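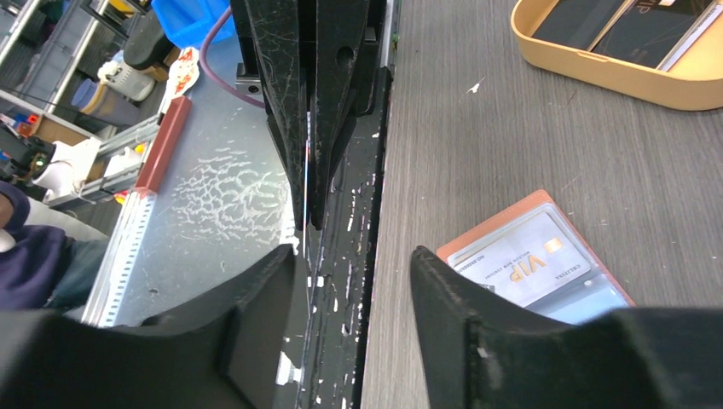 Black plastic, well scratched.

01/10/2020
By Ashwin Sastry

Speaker notes: using your whole bench (coaches' evening, Ornen Basketball)

Start with the Poren game. Most of the room was there, so keep it quick. We were up by nine at half-time, I'd used six players, and by the last quarter my two guards could hardly lift their arms. Lost by 2. Pause here, let Rimantas Luik have his laugh (he was coaching the other lot).

Then the question I got in the car park afterwards from Charito Cruzado, whose son had sat next to me all night: what would he have had to do to get on? I didn't have an answer for her. That bothered me far more than the score, and the rest of the talk comes out of it.

Say what I used to do. Five starters, one sub I trusted, everybody else in case of injury. I called it sticking with the hot hand – really I was just scared of a bad two minutes.

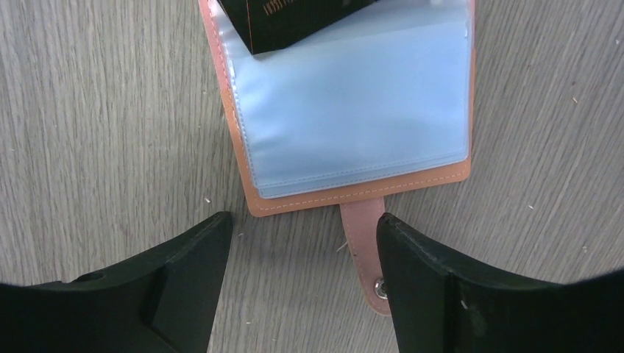
Substitutions go wrong when you make them up on the spot, so I plan mine at the kitchen table the night before. First stint, second stint, who comes on for whom, who guards their big man if we're in foul trouble. I write each five on a bit of card and keep the cards in order. Clear plastic sleeves like the ones in that pink wallet would do the job nicely, by the way, as you can read straight through them and sweaty thumbs don't smudge the ink. My own lot live in a freezer bag, so no judgement from me! Show the freezer bag.

Next bit is about pairs. Don't swap one player at a time if you can help it. Vignesh Subramaniam came off our bench all last season and looked lost until I started sending him on with Chandrasekhar Rajan, who talks non-stop on defence and tells him where to be. Same lad, same legs, completely different player. Ask the room who their pairs are. Give them a minute, somebody will shout one out.
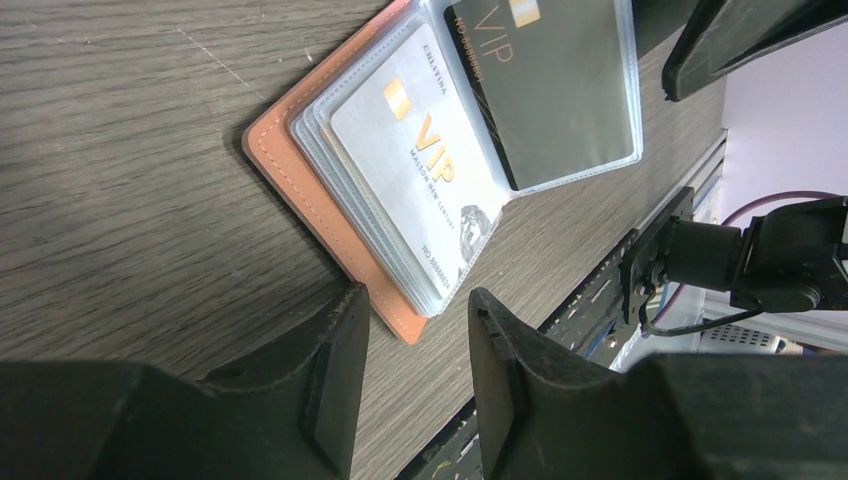
And tell the pairs beforehand! I can't say this loudly enough. A kid who knows he's going on at the four-minute mark watches the game differently. He's looking at his man, he's got his top off already, he isn't asking what the score is.

Numbers, for those who like them. We played 7 games with the new rotation in the spring and our bench scored 208 points. Don't dwell on it – two of those games were against Bakach, who only had six players.

If there's time: the press. Fresh legs mean you can press full court after every made basket, and at our level most teams hate it. If we're running late, skip to questions.

Someone will ask about close games. Yes, I shorten the bench in the last three minutes. No, I don't feel bad about it, everyone's had their run by then.

Finish by asking for help stacking the chairs, the hall shuts at nine.

Related talks
Teaching the pick and roll to under-14s
Mathew Cup: notes from the March final
Refereeing your own practice games
Zone or man-to-man for a short squad?

Contact us | © 2020 Ornen Basketball | Back to top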